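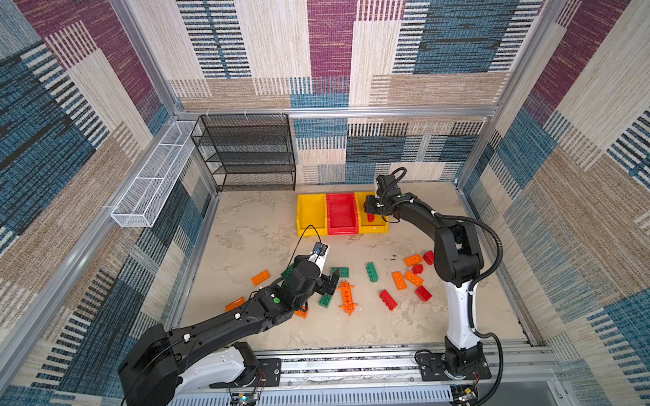 Right arm over the far yellow bin with a small red block, left arm down at a green brick.

The Cisberg cell dropout: your questions, my answers

Last updated Tuesday, September 8, 2020

I've had so many emails about the right arm cutting out that I'm putting everything in one place. If you run a two-arm Cisberg cell with the long front rail, please read at least the part on the stop button before you switch on again!

What went wrong, in plain words?

The right arm lost contact with its controller in the middle of a move. When that happens the joints go limp, the forearm sags toward the floor and the gripper can let go of whatever it's carrying. Ours did it over the bins on the first occasion, so all we got was a loud clack and a brick on the floor. The second time I was leaning in to pick up a piece, and that's the one that scared me.

Did anyone get hurt?

No. I got a bump on the wrist and a bad mood for the rest of the afternoon. The arm isn't heavy, but the elbow comes down faster than you'd think, and I'd hate for it to meet somebody's face.

How often did it happen?

We logged 1,475 picks across 221 runs and had eight dropouts. All eight were on the right arm, and most of them came on the long reach to the farthest bin. I know that sounds like a small number (a friend told me to just live with it), but a limp arm is a limp arm. 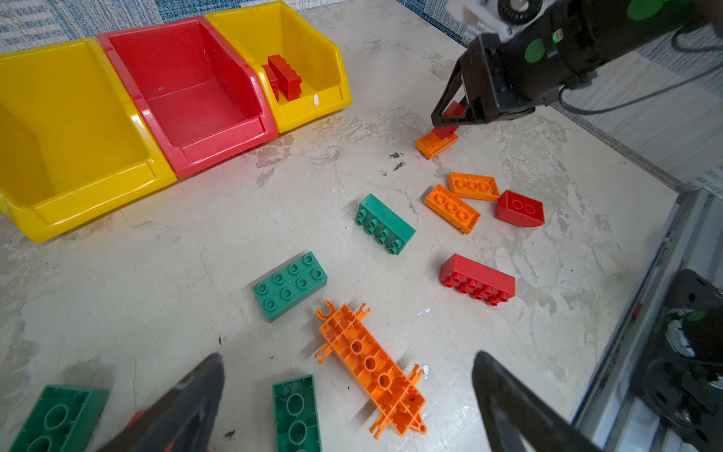 Can I keep running with only the left arm?

You can, as long as the right one is powered down, parked low and unplugged at the base. Set the software to single-arm mode too, or it will keep waiting for the other side to answer and time out.

So what was the cause?

A connector on the data line, down at the arm base. The black conduit was clipped too tight near the elbow, so every long reach gave the cable a little tug, and over time the plug worked itself halfway out of its socket. It still looked seated! I'd pushed on it with my thumb twice and called it fine. Efthymia Stergiou, who did our original wiring, found it in ten minutes by wiggling the cable while watching the error counter, and I've been hearing about it ever since.

Isn't that a software bug? The log says "timeout."

I thought so too and wasted most of a week on it. The timeout is real, but it's just the controller reporting that the arm stopped talking. I went back two versions and the dropouts came right along with me.

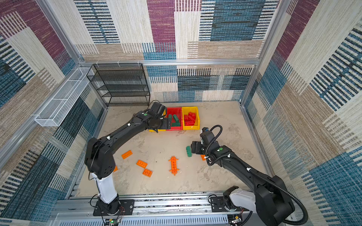

Sorting in progress: greens in the red bin, reds in the right-hand yellow one, oranges still out on the floor.

How do I check my own cell?

Power off first. Then:

Move the right arm by hand to the far bin, all the way down, and look at the conduit. You want slack at the elbow and at the base at the same time.
Unplug the data connector and plug it back in until it clicks.
Undo the clip nearest the elbow and refit it looser.
Power up with the floor clear, run the long reach at quarter speed and watch the error counter. Ours used to climb within a few passes, and now it sits at zero.

If yours still climbs, swap the cable. I bought four from Kourkoulas and have used one, so write to me if you're near Otcombe and stuck.

Does the stop button help?

It does and it doesn't, and I got this wrong for ages. On our cell the button cuts motor power, so pressing it makes the arm sag in exactly the same way the fault does. Press it if something is moving that shouldn't be, of course, but don't press it with your hand under the elbow. My rule now is that arms get parked before anyone reaches in, even for two seconds, 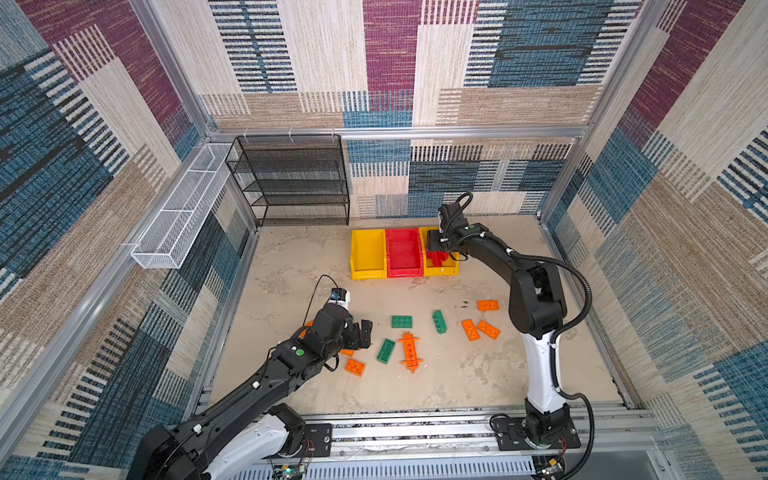 and the same goes for the left arm, which has never once misbehaved. I've also turned the speed down on the long reach. It makes a run a bit slower and I can live with that.

Will there be a proper fix?

I've written to Fulletti, who built the frame and rail for us, asking for a bracket with a strain relief at the base. They're hoping for November. Until then I have a cable tie on the plug and a strip of tape over the tie, and I check both every morning before I load the first program.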